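Teaching by Hand, Part 2: Collecting Demonstrations Without Losing Your Mind

Notes for week 5. Bring these to the lab, because I will not be repeating the grip section!

Last time we did teleoperation, where you sit across the room with a controller and drive the arm. A few of you loved it. Most of you found out how hard it is to judge depth when your hands are in one place and the fingers are in another. This week we switch to hand-held grippers, so you do the task yourself, at your own speed, and the robot learns from the recording later.

1. What counts as a demonstration

One demonstration is one full try at the task, start to finish. Last year's class turned in 297 of them and we kept 281. The ones we tossed were mostly people who started recording and then stood there chatting (Leonor Mota, my TA, has heard all your weekend plans). Start moving within a second or two, and stop when the object is where it belongs.

2. Slow is fine, frozen is bad

I know I keep saying this. A policy trained on long pauses learns to pause — and then you get an arm hovering over a cup forever. If you need to think, think before you press record. Raelene McKinnon's reading on the course page has a nice section on this, and you can skip the math on the first pass.

3. Grip

Most of your trouble will come from here. Get both jaws around the object before you squeeze, and close evenly so neither pad shoves it sideways. With something upright, like a drink bottle, keep the tool lined up with it so a pad meets each side. Watch what your own approach does to the view, too. The wrist camera is all the robot gets, and if your jaws hide the thing you're reaching for, it has nothing to go on.

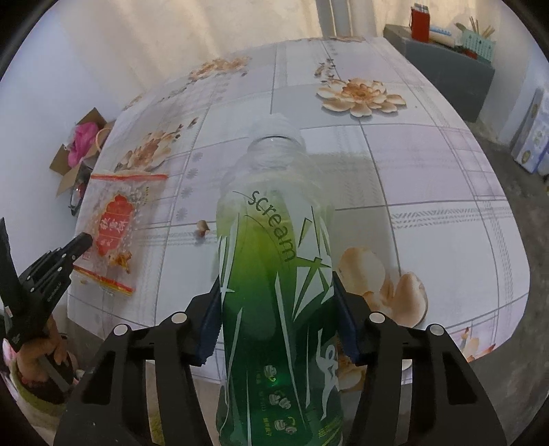 4. Two hands

For the bimanual task, each hand runs its own gripper and both are recorded together. Decide which hand does what and stick with it for the whole set. Cristóvão Cardoso's group swapped halfway through in December and had to redo everything, which was a long evening for all of us.

5. For the lab

Each pair collects 400 short demonstrations across the two sessions, split however you like. Vary the starting spots! Move things a few inches, turn them, change the order. Upload to the Flidik folder before you leave, and write your initials in the log. Questions about storage go to Celeste Seixas, questions about anything else come to me.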